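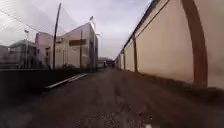 The lane, long beige wall on the right

Wednesday, August 24, 2022

Well, I went to the press conference. I said I wouldn't, and Adhiambo said I would, and she has been unbearable since lunch. It was called for ten in the council hall and the new county executive walked in at twenty-five to eleven, no apology, and then talked for so long that the man next to me ate an entire packet of biscuits and started on a second.

The point of the whole thing was supposed to be naming the new head of transport. That's what the invitation said, anyway. He got the name out in the first minute (Idrisa Simiyu, which everybody had guessed by Monday) and then poor Idrisa stood there with his hands folded while the boss went through every newspaper that had been rude to him since May. He had them printed out! He read bits aloud in a silly voice. There was one headline he read twice because he didn't think we'd laughed enough the first time.

I had my one question ready, about the bus contract with Fusisby, and I'd practised it on the way in like a schoolgirl. Why was the contract renewed before the tender closed? Short and clear, I thought. I put my hand up seven times. Victor Tanui got called before me, and so did the woman from the radio, and so did a lad who wanted to know what the executive has for breakfast (porridge, since you ask, and we heard a fair bit about the porridge).

Victor was good, I'll give him that. He asked about the 2,617 people on the housing list and whether the number had gone up or down since the election. The answer was that it depended how you looked at it, and that Victor had a negative attitude, and that his paper was dying. Victor just said "So, up?" and sat down. I could have hugged him.

Then somebody asked about the vote. He won by 506 and he still talks as if it was a landslide. He said it was the biggest win anyone had ever had in the county, which even his own press man looked at the floor for. Ulla Skjelbred, who is over here for a few weeks watching how we do things, wrote that down word for word and underlined it. She whispered to me, was that true? I whispered back that his predecessor won by thousands. She underlined it again.

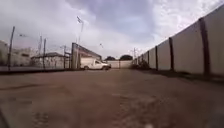 I did get my question in, in the end, though only because I stood up as he was gathering his papers and more or less shouted it. He looked at me for a good long while and said Fusisby was a wonderful company and he'd heard no complaints. I said I had a folder of complaints. He said I should give it to Idrisa. So I did! I walked up and handed it over in front of the cameras, and Idrisa took it very politely and said he'd read it this week. I think he might. He used to be decent when he was on the water board, he'd ring you back and everything. Adhiambo says they all ring you back until they get the car.

Fikri Mandagi was waiting outside afterwards, wanting quotes for his Flemano newsletter. I told him he could have one if he bought me a tea, so we went to Teshome and sat at the back. His theory is that the whole rant was on purpose, so that we'd all write about the silly voices and leave Idrisa's appointment alone. I said I didn't think the man was clever enough. Fikri said you don't have to be clever, you only have to be loud. We argued about that until the tea went cold, and then he had to run for his bus, which was late, which made him laugh, and me as well.

I looked at the front pages online when I got in. Porridge. Porridge on one of them, the silly voice on two others, and Idrisa's name in the fourth paragraph if you were lucky. Only Victor had the housing list at the top. So perhaps Fikri is right, and I shall have to tell him so, and I'll never hear the end of it.

My own piece is half done. I've got the folder business in, and the bus contract, and I've tried to keep the porridge out but it keeps creeping back because it's funny. I rang Adhiambo to read her the opening and she said it was too cross. I said I was cross. She said yes, but have your supper first and then see. So I've had supper (eggs, the last of the tomatoes) and I've read it again and I've taken out one "shameful" and left the other one where it was.

Idrisa's office is meant to ring tomorrow about a proper sit-down. If there's no call by noon I'll go round there myself. I must find my copy of the old contract tonight, I had it on the kitchen table on Sunday and now I can only find the envelope.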